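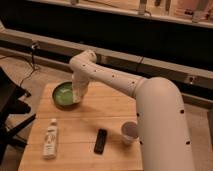

How to Read a Daily Market Summary

A daily market summary is a short statement of what happened on a stock exchange between the opening and closing bell. Most run to only a few paragraphs, but they use a fixed vocabulary that new investors may find hard to follow. This guide is provided for clients of Steltcombe who hold shares directly and wish to follow their own holdings. It does not constitute investment advice.

Before you begin, have the summary open together with your most recent account statement. The examples below use a trading day in July and shares in Horkitz, Montoya and Brelell.

Step 1. Find the index and its change

The first sentence normally gives the closing level of the main index and the percentage by which it rose or fell. Note the percentage first. A move of 2 points means very little until it is set against the level of the index. On an index that stood at 400 the previous day, it is a change of 0.5%.

Check also whether the figure refers to a price index or a total return index. A price index leaves out dividends. A total return index assumes that dividends are reinvested, and the two should not be compared with each other.

Step 2. Identify which shares moved the index

Larger companies usually carry more weight. If Horkitz is the largest company in the index and falls slightly, the index may close lower even on a day when both Montoya and Brelell gain. Look for the words "outweighed" and "offset," which indicate that shares moved in opposite directions. 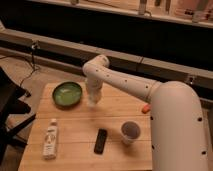 Step 3. Compare the price with the volume

Volume is the number of shares that changed hands. Turnover, or value traded, is the amount of money involved. Summaries may give one or both.

Suppose that Brelell closes 3% higher on a single trade of 282 shares. The new price is official, but it reflects the view of one buyer and one seller. The same rise on heavy trading would carry more weight. In a small market, a share may go several days without a trade, and its closing price is then carried forward unchanged.

Step 4. Check for an ex-dividend date

A share that begins to trade without the right to its next dividend will often open lower by an amount close to that dividend. If Montoya closed at $4.00 and goes ex-dividend by $0.10, an opening price near $3.90 is to be expected. Holders who owned the share before that date still receive the payment.

Step 5. Record the result

Enter the closing price of each holding in your own records and multiply it by the number of shares you own. A holding of 300 shares at $3.90 is worth $1,170 before any dealing charges. Use the closing price throughout, as prices quoted during the day may differ.
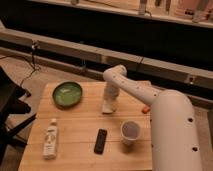 Ignacio Segura writes that Step 5 should mention the spread as well. In his experience the last traded price of a thinly traded share can be well above the best bid, and a holder who wishes to sell should value the position at the bid. He asks whether the same applies to shares that have been suspended.

Reply from Steltcombe Client Services: The bid is the more cautious figure for a planned sale, and clients may record it in a second column beside the closing price. A suspended share has no current bid on the exchange. Your statement will continue to show the last closing price, marked with the letter S, until trading resumes.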